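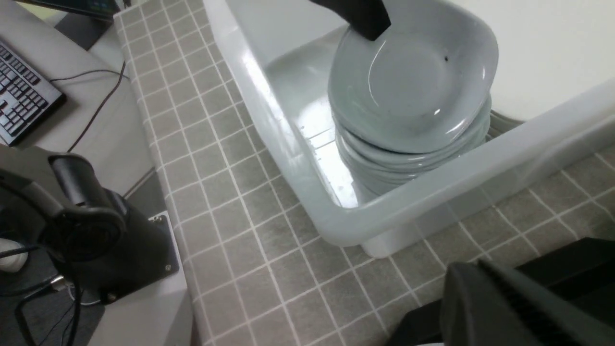

## 食器レンタル よくあるご質問(Flanda)

### 最低注文数はありますか
同一品番で6枚からです。1回のご注文の上限は385枚で、これを超える場合は別途見積となります。

### 返却前に洗浄は必要ですか
不要です。食べ残しと紙類を除き、品番ごとに重ねて返却容器に入れてください。漂白剤への浸け置きは釉薬の光沢に影響するため禁止しています。

### 電子レンジ、オーブンで使えますか
陶磁器は電子レンジ可、オーブンおよび直火は不可です。金彩・銀彩のある品番は電子レンジも使用できません。品番末尾の「G」が金彩、「S」が銀彩を示します。

### 食器洗浄機は使えますか
使用できます。ラックには1枚ずつ立て、皿同士が接触しないように配置してください。

### 破損した場合の費用は
欠け、ひび、割れは1枚につき400円を申し受けます。金彩・銀彩の品番は商品ページ記載の弁償額を適用します。表面に残るカトラリーの擦り跡(メタルマーク)は請求対象外です。破片は返却容器に入れず、枚数のみ返却票の「破損」欄に記入してください。

### 到着時に破損していました
使用前に撮影し、到着当日の18時までにご連絡ください。代替品の発送可否は在庫によります。

### 利用期間の数え方は
到着日と返却発送日を含めて3日間が基本料金の範囲です。延長は1日単位で、期間終了前日の正午まで受け付けます。

### 土曜日に受け取れますか
可能です。Vondport倉庫での直接引き取りも土曜日は15時まで対応しますが、事前予約が必要です。

### 枚数が合わないまま返却した場合は
検品後にメールで差異を通知します。不足分が後日見つかったときは、通知から2週間以内の到着分に限り弁償額を返金します。送料はお客様負担です。

### 問い合わせ先
注文・変更:Yu-na Na
検品・弁償:Mireille Renaud
いずれも注文番号を件名に記載してください。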